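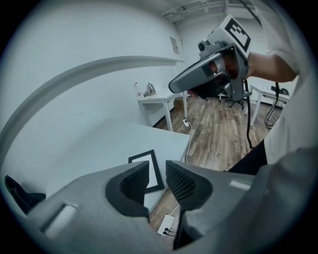 Two gray hand-held grippers, one held by a person in a white shirt.

Grikska Property Management Takes Over Leasing at Olov Court

16th August. Grikska Property Management has signed a leasing and management agreement for Olov Court, a residential rental building owned by Temero Holdings. The agreement runs for 5 years and covers 22 apartments, the ground-floor retail unit and the parking area.

Grikska assumes responsibility for rent collection, maintenance requests, lease renewals and annual unit inspections. Existing leases remain in force under their current terms. Security deposits held by the previous manager, Jayasinghe Residential, will be transferred to a separate escrow account, and each tenant will receive a written statement of the balance.

Four apartments are vacant and will be listed this month. Applications will be processed in the order received, with a decision issued within seven business days of a complete file. Lease terms of 12 months are standard. 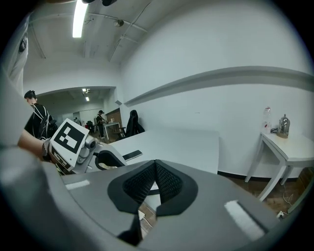

Hand-held gripper with black finger pad; second gripper at left.

"The main task in the first phase is to bring the lease records and the maintenance log into one system," said Manouchehr Mazandarani, director of leasing at Grikska. "Tenants will keep the same unit numbers and the same payment due date."

Replacement of the hallway lighting and the rear entry door is scheduled for February. Notices will be posted in the lobby before work starts.

Leasing inquiries should be directed to the Grikska leasing office. Requests from the press may be sent to the same office, marked for the attention of Mr. Mazandarani.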